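Surface Notes: Light Wood Tops and Small Parts

The Damgaard tables have now been in use since September, and several members have asked whether the light wood finish should stay or be covered with a dark mat. The tops will stay bare for the time being. The points below apply to all tables in the Herner room.

Color. Saturated parts separate well from light wood. Lime green and bright orange can be found at a glance from either side of the table. White parts are slower to find, particularly under the evening lights, and natural wood or tan parts should be handled in a tray. Black parts show up well but can be confused with their own shadow when they lie near a cable.

Shape. Flat pieces with a straight edge are hard to lift from a smooth top. A ring or any part with a central hole is easier, as it can be taken by the rim or through the middle. Slide flat parts to the table edge only if the edge is clear of cables.

Layout. Place small parts toward the middle of the top and leave a margin of 4 inches along the front. Parts set down inside the margin tend to end up on the carpet, where the dark pile hides anything smaller than a bottle cap.
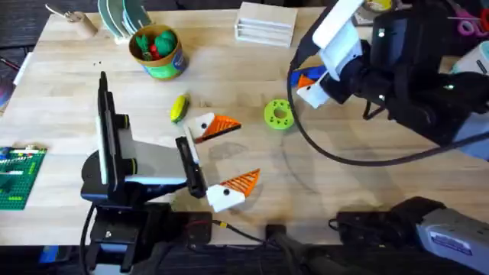 Light wood top, green piece toward the middle.

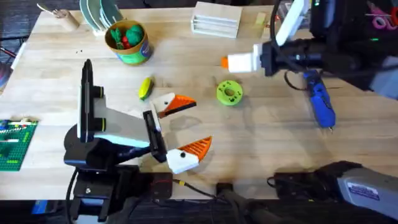 One member wrote in to disagree about the mats. In that member's view, a gray mat is the better choice for mixed sets, as it shows white and black parts equally well, and the Kundus mats in the closet have hardly been used. The same note asked that the 4-inch margin be marked with tape, as people judge it differently.

Both requests were looked at. The gray mats measure 22 inches deep and leave a step at the rear of the top that round parts roll against. They may be used on the 2 tables nearest the window, where the glare is strongest. Masking tape is acceptable for the margin if it is removed the same evening. After a week it lifts the finish.

Cleaning. Wipe along the grain with a damp cloth, then a dry one. Do not use Drorance spray on bare wood. It leaves a film, and flat pieces stick to it.

Missing parts. The tray by the door holds 17 unclaimed pieces, mostly pegs and spacers. Anything left at the end of the month goes into the general bin.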